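The Tumbler That Came Home With Me

I have owned a lot of drinking vessels in my life and most of them have ended up at the back of a cupboard with no lid and a faint smell of cordial. So when Maritza Marulanda asked me to do the cup piece for this newsletter I said yes before she'd finished the sentence. (I have opinions! I've been saving them up since September.)

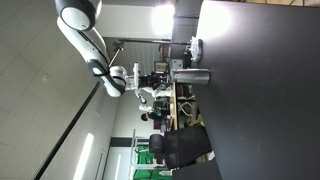
Apaza, October 16, 2018

Let's start with plain metal versus everything else. I'm a plain metal person. Brushed, for preference, because the polished ones show every thumbprint and I am not someone who carries a cloth. A straight-sided tumbler sits well on a desk, goes in the dish rack upside down without wobbling, and if you knock it off the bench you get a dent and a loud noise, and then you pick it up and carry on. I've done that with mine 9 times at least and it still holds water.

What it won't do is tell you how much is left in it. Octavio Restrepo swears by glass for exactly this reason, and he's gone through three of them this year, so make of that what you will.

Size matters more than people let on, too. My big one is a Navik and it holds 800 mL, a lovely idea until you try to drink from it while reading. The little Stekenus one is 275 mL and I reach for it every single morning. Enough for a decent coffee, small enough that you finish it while it's still worth drinking.
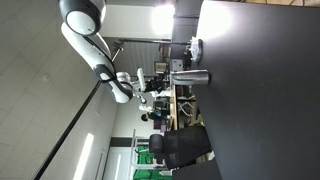
Silver cup and a bit of clear plastic, sharing a dark tabletop.

Now, dark desks. I got a charcoal one last year and I love how it looks, and I'd still warn you off it if you're a messy drinker. Every ring shows. Milk is the worst, then tap water, which dries to a chalky little circle that you only notice when the light comes in low. Matte tops are fussier than glossy ones in my experience. A damp microfibre cloth and then a dry one straight after does the job, and please don't use the scratchy side of the sponge, as Neusa Camargo did on mine while I was making the tea. We're still friends.

I tried coasters for a while. The cork ones stick to the bottom of a cold cup, come up with it and then drop in your lap, so those went to the op shop. 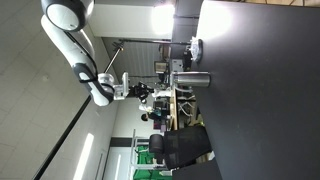
Keeping a desk clear is my other hobby horse, and I'm terrible at it. My rule at the moment is one cup and one other thing, and the other thing has to be something I'm using today. The tumbler and the little clear plastic piece near the table edge are about my limit, although I'd slide both further in, being a person who talks with her elbows. Cables I've given up on. I bundle them and let them hang under the desk, much like the white ones by that pale wooden desk, and if I can't see them from my chair then as far as I'm concerned they're tidy.

Next time I want to do lids, and I'll need help. Orlando Espinoza has already promised me his whole drawer of orphans. If you've got a favourite, or a lid that has fitted the same cup for years and never leaked in a bag, write in and tell me what it is!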